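Udmont Annex, Jukgate Road
Annual Fire and General Safety Inspection - Checklist with Comments
Inspection date: Aug 22, 2025
Areas covered: ground floor offices, workroom, kitchen, file storage, rear stairwell, loading door
Floor area on record: 2,416 square feet

Ratings: OK / Needs attention / Fail / Not checked

1. Exits and escape routes

1.1 Front exit opens fully without a key - OK
1.2 Rear exit opens fully without a key - Needs attention
Comment: Door drags on the threshold for the last few inches. It can be pushed open with one hand but it takes a shove. Plane the bottom edge or adjust the hinges.
1.3 Exit signs lit - OK
1.4 Emergency lights hold on battery test - Fail
Comment: Unit over the rear stairwell went dark before the test period was up. Same unit was marked weak last October. Replace the whole fitting this time, not the battery.
1.5 Stairwell clear - Needs attention
Comment: Two folding chairs and a box of ceiling tiles on the lower landing. Nothing may be stored there, including for a short time.

2. Fire equipment

2.1 Extinguishers mounted, gauge in the green - OK
2.2 Extinguisher tags current - Needs attention
Comment: Kitchen tag is water damaged and the date can't be read. Treated as out of date until Rampersad supplies a new one.
2.3 Pull stations visible and not blocked - OK
2.4 Alarm panel shows normal - OK
Comment: Panel clock is 13 minutes slow. Not a safety issue, but it makes the event log hard to match to anything.
2.5 Smoke detectors clean, no covers left on - OK

3. Electrical

3.1 Panel door closes, 36 inches clear in front - OK
3.2 Breakers labeled - Needs attention
Comment: Breaker 15 is labeled "old AC". The old AC is gone and the breaker is on. Trace it and relabel.
3.3 No extension cords used as permanent wiring - Fail
Comment: One in file storage, run under the shelving to a dehumidifier. Needs a proper outlet. Unplug the dehumidifier until then.
3.4 Power strips not linked together - OK
3.5 Kitchen outlets trip on test - OK

4. Storage and shelving

4.1 Shelving fixed to wall - Needs attention
Comment: Unit nearest the window in file storage has one bracket out of four. The anchors pulled out of the drywall and need to go into studs.
4.2 Clearance of 18 inches below sprinkler heads - OK
4.3 Cleaning chemicals labeled and kept apart from paper - OK
4.4 Ladder inspected - Not checked
Comment: Ladder was out on loan to the Clandness building. Check on return.

5. Kitchen and restrooms

5.1 Hot water temperature - OK
5.2 Floor drains clear - OK
5.3 First aid kit stocked - Needs attention
Comment: Short on gauze and burn dressing. Eyewash bottle is in date.
5.4 Mats flat - Needs attention
Comment: The mat by the sink curls at one corner. Replace it.

6. Work surfaces and lighting

6.1 Lighting adequate for close work - OK
6.2 Tables stable - OK
6.3 Chairs, no broken casters or arms - OK
6.4 Small items and supplies kept off the floor - OK

Workroom tables

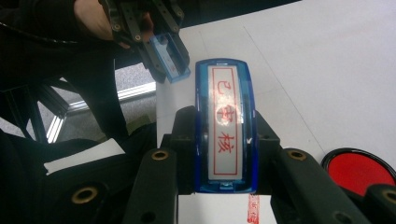
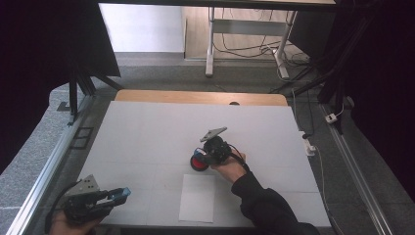

7. Sign-off and follow-up

The two Fail items, 1.4 and 3.3, have to be closed before the certificate can be renewed. Work order 546 is already open for the stairwell light, so add the extension cord to it and don't start a second one. Each closed item needs a dated entry on the building copy of this list. A self-inking stamp like the blue one in the first picture is fine for the entry as long as it prints a date and somebody signs next to it - a stamp alone was turned down last year. Photocopies of the signed page go to the Jukgate office and to Clandness.

Needs attention items should be done by the end of October. If one can't be finished by then, write down what is holding it up and what has been done in the meantime to make the area safe. "Waiting on parts" needs a part name and an order date.

Item 4.4 stays open until the ladder has been seen.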